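Fehr Two-Hand Kit for laundry work

Equipment > Handheld grippers > Kits
Made by Plesine. Listing updated April 19, 2018
Status: in stock, ships in 9 days

Short version: pair of handheld grippers plus a work sheet, for teams teaching machines to fold. You hold one in each hand, do the chore, the recordings go to whatever you train. No arm needed for this part. Arm comes later, if it comes.

Can a machine do the laundry yet?

We get this on every call so it goes near the top. Towels, mostly yes. Flat, square, no inside. Pillowcases, getting there. T-shirts laid out flat with the sleeves where you expect them, yes on a good day, slowly. T-shirts out of the basket in a ball, no. Not at a speed anyone at home would put up with. Anyone selling you a folding machine for the whole basket this year, ask to bring your own basket.

Shop floor is a bit ahead of the home. Same part, same bin, same light. A shirt is never the same shirt twice, that's the trouble. Collar flips under, hem sticks to itself, one sleeve goes inside the body. People fix that without looking. Getting that fix into a recording is what the Fehr kit is for.

What's in the box

Fehr grippers, left and right, two curved fingers each
Charging lead, splits to both
Work sheet, olive green, heavy cotton
Roll of pale blue tape for marking your start positions
Printed quick guide (the PDF is newer, use the PDF)

Not in the box: Nuna recording software, sold seperately. Laptop. Clothes.

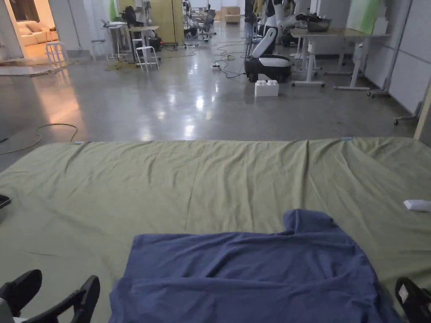 Fingers are the part people ask about. Curved so the tip slides under a hem instead of pushing it along. Takes a bit of getting used to. Ginette Friesen, who runs our training days, has people do dish towels first and stay off shirts until the towels are boring. Her other rule is don't help with your pinky. If your own fingers touch the cloth the recording is junk, the machine doesn't have a pinky.

Specs

Fingers: black, two per gripper, swap without tools
Weight: 600 grams each, with battery
Run time: 4 hours of normal use
Trigger: full travel, reads how far the fingers are open, not just open or shut
Works with: Nuna, any current version
Warranty: one year, fingers not covered (they wear)

Setting up

Floor or table, both fine. Floor gives you more room and it's free, but your knees will tell you about it. Clear a space bigger than the sheet. Pull the sheet reasonably flat. Small wrinkles are ok, leave them, real beds and real tables have wrinkles. Tape two marks on the far edge and keep them there for the whole session so you can put the sheet back if it creeps. It creeps.

Drop the shirt, don't place it. Everyone places it. You end up with a machine that is great at shirts somebody already sorted out. Drop it, leave it how it lands, start recording, then fold. Dark shirts are harder than light ones, so do plenty of dark ones. If you only have gray tees you'll have a gray tee machine.

Normal rooms are fine too. You don't need a studio. Stools, desks, shiny floors, people working at the back, all good, the machine will have to cope with that stuff later anyway.

From people using it

"Went from towels to tees in about 20 days. Polo shirts still beat us. The collar." Madalena Correia, Fisora

"Grippers good, quick guide not good. Page on pairing has the left and right swapped. Otherwise solid, we bought a second kit." Flor Valderrama

(Pairing page is fixed in the PDF. Sorry Flor.)

Common questions

Will it fold my laundry?
No. You fold the laundry. The kit records you doing it.

Can I use one gripper?
You can for picking up and sorting, socks in a bin, that kind of thing. Folding wants two. We do sell singles, ask.

Jeans?
Heavy. Fingers hold up, wrists get tired. Short sessions. Zippers chew the finger pads so zip them up first.

Fitted sheets?
Please no. Ask us again next year.

Does the gripper match a robot hand?
Same fingers bolt onto the Fehr wrist mount, listed under Mounts. Other makers' arms need an adapter, send us the model and we'll say yes or no before you order.

Can I wash the work sheet?
Cold, hang dry. It shrinks a little the first time, so wash it before you tape it.

Is there a longer lead?
June, hopefully.

Ordering

Price on request, school and lab pricing available. Write to Gintarė Strazds in sales with your ship-to and how many kits. Technical stuff goes to Ishbel Carnegie, she will ask which Nuna version you're on so have that ready. Returns in the orignal box, fingers attached.

Related: Fehr spare fingers (set), Fehr wrist mount, spare work sheet, Nuna single seat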